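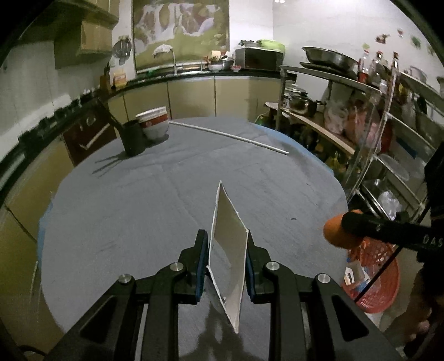 To: Ultemden Shared Kitchen mailing list
From: Fanni Tóth, Household Services Office
Date: 10/17/25
Subject: Re: Dry goods, empty sleeves and the floor by the rack

Dear members,

The Household Services Office has received the message quoted below and is replying to the full list, as the same points have been raised by the residents of Leung House.

> Lanying Yan wrote:
>
> Could the office please confirm the current rule on packaging? The notice posted in June said that cardboard sleeves were to be kept with the product until it was finished. The notice inside the cabinet door says they are to be flattened on the day the product is opened. At present some households do one and some do the other, and the recycling box is either empty or overflowing.
>
> I would also ask for guidance on foil packets. We have been standing them in the dry goods cabinet, where they slide behind the bowls. A basket has been suggested. If baskets are to be used, please say which ones, and whether they may be left on the floor while the cabinets are being wiped out.
>
> Lastly, the round table is used for sorting and for meals on the same evening. Is there an agreed time by which it should be clear?
>
> With thanks,
> Lanying Yan

The notice inside the cabinet door is the current one. The June notice was withdrawn and any remaining copies should be taken down. The following arrangements apply to all households using the kitchen.

1. Cardboard sleeves

Sleeves and outer cartons are to be opened at both ends, checked for anything left inside, flattened and placed in the recycling box. Where a sleeve carries the only date or the only cooking instructions, cut out that panel and keep it with the contents. The box is emptied by the Grukwood service, which accepts clean, dry card only. Sleeves with food on them go in the general waste.

2. The round table

The table may be used for sorting until 6:30 p.m. Cups, utensils and stacked bowls may remain on it, provided that they are moved to one side before sorting begins. The cloth should be shaken out over the sink afterward and laid flat again. Households that need more room may use the countertop along the back wall, but not the part nearest the stove.

3. Foil packets and other small packages

Small packages may be gathered in an open mesh basket, which makes it easier to see what is there and to check dates before anything new is bought. Place each package with its printed code facing up. A round red basket of the kind already in use is suitable, and no further purchase is needed. Packages marked only in Chinese should carry a short English label as well — the contents and the name of the household will be enough.

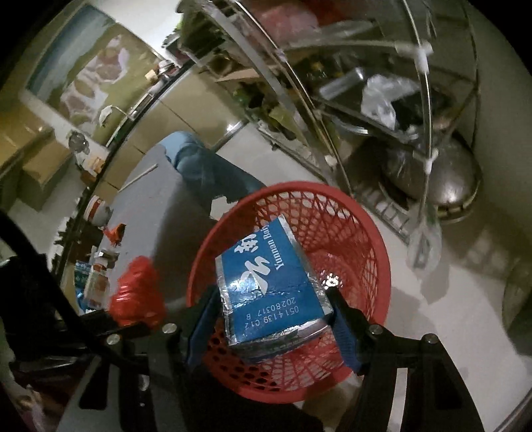 4. The floor and the wire rack

Baskets and bags may be set down on the tile while shelves are being cleaned, and should be picked up again before the household leaves the kitchen. Fresh vegetables belong on the rack. Glass bottles should stand toward the back of a shelf. Large pots may be kept underneath, with their lids on, if a clear walkway of 30 inches is left in front.

5. Costs

The allocation for kitchen supplies this year is $1,150, of which $300 has been set aside for shelf liners and replacement containers. An order of liners from Trulisska has been placed at a cost of $63. Requests against the balance should be sent to this office in writing, with the name of the household and the item required.

Members who wish to comment on the sorting hours are asked to reply to this office directly. Replies sent to the full list will be read, but they may not receive an individual answer.

Sincerely,

Fanni Tóth
Household Services Office
Ultemden Shared Kitchen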